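Jõgi (Blu-ray, Drameck)
Reviewed by Deepak Chauhan
11 March 2026

Jõgi is a slow Estonian river drama with two speaking parts and long stretches of neither one speaking. Drameck has put it out as a two-disc set, limited to 1000 copies. I bought number 247.

The transfer is good. Grain is intact, blacks hold up in the night ferry sequence, and I saw banding only once, in the fog before the opening title. The earlier Astano disc was darker and cropped on the left - keep it only if you want the old subtitles.

Sound is the original mono. Dialogue is clear, though Eugénie Delorme's score distorts slightly at its loudest point. There is no volume jump between the film and the menus.
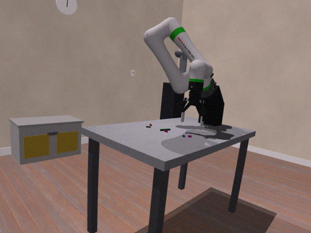

Disc 2 has the extras. Osian James and Sabina Matubbar share a commentary that is strong on locations and thin on editing. Delorme's interview is short and worth the time. The deleted scenes come from a worn tape source and have no chapter stops.

The booklet is stapled, with an essay by Kayode Omoregie in very small type. My case arrived with a broken hub. Drameck replaced it without asking for the old one.

Picture 9/10, sound 7/10, extras 7/10.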